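Search tips and projects

Small Tips for a Home-Built Rover
3 min read

I build my rover in the shared workshop at Narcombe, on a bench of 75 centimeters, so I had to learn to keep order. These are the things I would tell to a person who starts now.

Put the screws of each panel in a separate cup and write on the cup with pencil. An old muffin tin is also good.

Before you close the body, pull every connector softly with two fingers. If it moves, fix it with a drop of hot glue, which you can peel off later. My friend Refugio Tlapale uses tape, but in August his tape became soft and let go.

Clean the camera window with a cotton cloth and a little water with dish soap. Paper towel makes fine scratches, and then bright sky gives you a haze.
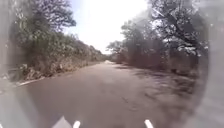
For steering, make the first trials at 25 percent of full speed, on a straight piece of road with no traffic. Change only one setting, drive again, and write down the result. Shadows of trees can confuse the program that looks for the road edge, so I do the same drive in the morning and again at 3 in the afternoon.

When you come home, brush the dust from the wheels before it goes in the bearings. An old toothbrush is enough. Let the battery rest for 2 hours before charging, and charge it on a ceramic tile, away from the curtains.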